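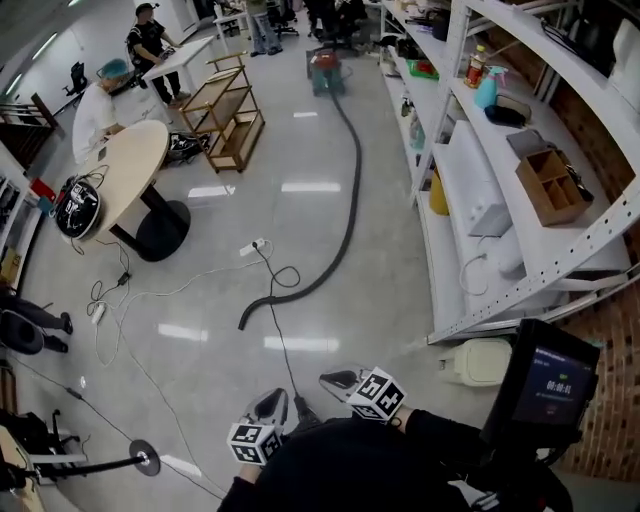
Hand-held grippers at the ready on the workshop floor, timer at one second.

I dropped by the Nidora workshop in June expecting to hear how their cleaning-skills project was going, and I ended up hearing mostly about a bad clip. A clip! The little part that holds the jaw tips in line on their hand-held grippers had been letting go, and it took them a while to notice.

The setup, quickly. People at Nidora do chores with a gripper in each hand, the rig records how the hands move, and the recordings go toward teaching a robot arm to do the same chores. They had 800 recordings done when Sabine Kröger, who checks them before they get passed along, saw that the right gripper seemed to be closing on thin air. The log had it shut tight on a cable, but the video had the cable lying there untouched.

She went back through the pile (she says it took two long evenings and a lot of crackers) and ended up pulling 253 of them. All from the right hand. The left was fine the whole way through, and I gather that annoyed people even more.

The safety part is what got the project stopped. One of the test arms had already been trained on some of the bad recordings, and during a run at a little after 4 p.m. it squeezed a spray bottle a good deal harder than it should have. The bottle cracked, the cleaner went on the tile, and Tanner Lévesque slipped in it on his way to the stop button. He's OK! Sore wrist, a bruise on his hip, back at work the next morning. But he told me he'd been about to reach in and straighten that bottle with his own hand, and he's thought about that a fair amount.

"I'd have trusted it," he said. "It had been gentle all day."

Horațiu Vlad runs the floor there and he didn't try to make it sound smaller than it was. The arm is switched off until the model has been retrained without the pulled recordings. The clips come from a supplier called Stetora, which has agreed to send metal replacements, and until those arrive each gripper gets a squeeze test on a foam block before a session and again after. Horațiu wants the gap between the jaw tips to stay under 2 millimeters when they're shut. If it doesn't, that pair goes in the drawer.

I asked about the cords too, since I'm forever catching my own feet on the one behind my desk. They're on the same fix-it list, he said, along with a non-slip mat for the test area and a second stop button closer to the door. The list has 8 items on it and three were crossed off when I left.

Recording has started again in the meantime, at a slower pace. Sabine now looks at the first clip of every session before anyone goes on to the next one. The Stetora parts are due before the end of the month, and Horațiu says the arm stays off until she signs for it.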